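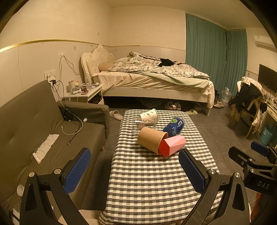

Callum Moncrieff told me that he would read any chapter I wrote as long as it didn't start with a definition of packaging. He'd had enough of those in school, he said, and anyway everyone already knows what a cup is.

Fair enough, Callum. I'll put the definition off for a few pages (it's in Section 2, if your instructor wants it) and start with my kitchen trash.

A few years ago I decided to keep every container that passed through my hands for a week. I'd been teaching this course for a while by then and I thought it would make a nice warm-up for the students, something they could copy. So I cleared a shelf, rinsed everything out and lined it all up. By the second day I needed another shelf. By the fourth I was stacking things on top of the fridge, and my neighbor Verena came by to borrow a ladder and asked if I was moving out!

What I learned from that week is the starting point for this chapter. I had always thought of my shopping as food and drink and soap, with some wrapping around it that I threw out. Once it was all on the shelf I couldn't see it that way anymore. Somebody had picked the thickness of every wall, the shape of every rim and the kind of glue on every flap. A yogurt tub has to survive a truck, a warehouse, a shelf and my own careless hands, and then it has to open easily for someone with sore fingers. Those are hard jobs to do at the same time, and the tub sells for next to nothing.

Take the paper cup. Paper by itself goes soft when it gets wet, as you'll know if you've ever left a paper bag out in the rain. For a long time the usual fix was a coat of wax, and later on a very thin layer of plastic pressed onto the inside of the board. That layer is what lets you carry coffee across a parking lot. It is also what makes many cups a headache at the recycling plant, where the paper fibers have to be pulled away from the lining before anyone can use them again. So here we have one small decision, made for a good reason, that causes trouble years later and miles away for people who had no say in it. You'll meet that pattern over and over in this book.

Now the rim. Run your finger around the top of a paper cup and you'll feel that the edge is rolled over. It's nicer on the lips, sure, but it also stiffens the whole cup. Cut the rim off one (use real scissors, the kids' ones just chew it up) and squeeze what's left. It folds up in your hand. I do this in front of the class every year, and every year someone in the front row gets splashed, as I never remember to empty the cup first.

Boxes are a different story. A folding carton travels flat, and that saves an enormous amount of room on a truck. A bottle mostly travels full of air on its way to be filled, unless it's blown into shape right there at the filling plant. When I visited the Kaufmann works in July, Danuta Bednarek walked me past a line where the bottles begin as stubby little tubes, like test tubes with a screw neck, and get heated and puffed up like balloons. I could have stood there all day. We'll come back to her line in Section 6, with the numbers.

Before you read on, I'd like you to do a smaller version of my shelf. Save what you use for 2 days, at home or at work or wherever you eat. Rinse it, please. Then sort it, but don't sort it by material yet! Sort it by what each thing had to do: keep something in, keep something out, stand up on a shelf, catch your eye. Plenty of items will belong in more than one pile and you'll have to argue with yourself about them. Write the arguments down. They'll be useful when we get to trade-offs, and they tend to be more interesting than the piles.

My student Yara Tarawneh did this with her roommates, and they got stuck for most of an evening on a box of Tirimell crackers. The carton stood up and caught the eye, but it was the bag inside that kept the crackers crisp. Did the carton protect anything? She said yes, from being crushed. Her roommates said the crackers were broken anyway. I gave all of them full marks and told them to hang on to the box, as it comes up again in the exercises.

One last thing about reading order. If you've never had any chemistry, Section 3 will go slowly, and you can skip ahead to Section 4 and come back to it later. Section 1 begins with clay jars.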